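Die Krimskrams-Wanne: Ordnung für alles, was keinen Platz hat
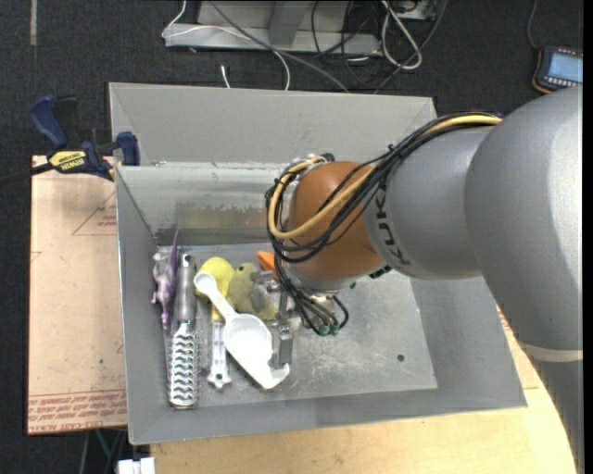 Jeder Haushalt hat sie, diese Sachen, die weder ins Kinderzimmer noch in die Küche noch in den Keller gehören. Bei uns lagen sie jahrelang auf der Treppe! Seit August landet alles in einer offenen Metallwanne im Flur, und ich bin so begeistert davon, dass ich meine Tipps endlich mal aufschreiben muss.

Warum Metall?
Stoffkörbe sehen hübsch aus, aber sobald einmal Knete oder ein tropfender Löffel drin war, ist der Spaß vorbei. Metall wischt man aus und fertig. Kratzer bekommt es natürlich trotzdem, meine Wanne hatte nach einer Woche die ersten, und ich finde, das darf so sein. Wer es leiser mag (Bauklötze auf Blech um sieben Uhr früh, ihr wisst schon), legt ein altes Geschirrtuch auf den Boden.

Flach und offen
Kein Deckel! Auf einem Deckel stapelt sich sofort die Post. Schräge Seitenwände sind prima, da kommt man auch in den Ecken gut mit dem Lappen hin. Und die Wanne bitte nie ganz füllen. Wenn die Hälfte vom Boden frei bleibt, sieht man auf einen Blick, was drin liegt, und muss nicht wühlen.

Leeren, und zwar samstags
Jeder trägt seine Sachen selbst zurück: Spielzeugdrachen ins Regal, Messlöffel in die Schublade, Schraubenzieher in die Werkstatt. Mit Musik dauert das bei uns 9 Minuten. Mein Nachbar Eero Hyvönen macht es lieber jeden Abend, das geht genauso gut.

Flecken am Rand
Bräunliche Stellen zuerst mit warmem Wasser und Spülmittel einweichen, dann einen Brei aus Natron und etwas Wasser auftragen, eine Viertelstunde warten, mit einem weichen Schwamm abreiben. Keine Stahlwolle, die macht nur neue Kratzer. Danach gut trockenreiben, vor allem an den Kanten und rund um Löcher im Blech, dort setzt Rost gern zuerst an.

Was nicht hineingehört
Medikamente, Batterien, Scheren und alles mit Akku. Dafür steht bei uns eine Dose oben auf dem Schrank, außer Reichweite der Kleinen.

Nächstes Mal geht es um die Schublade unter dem Backofen, da habe ich auch schon etwas ausprobiert!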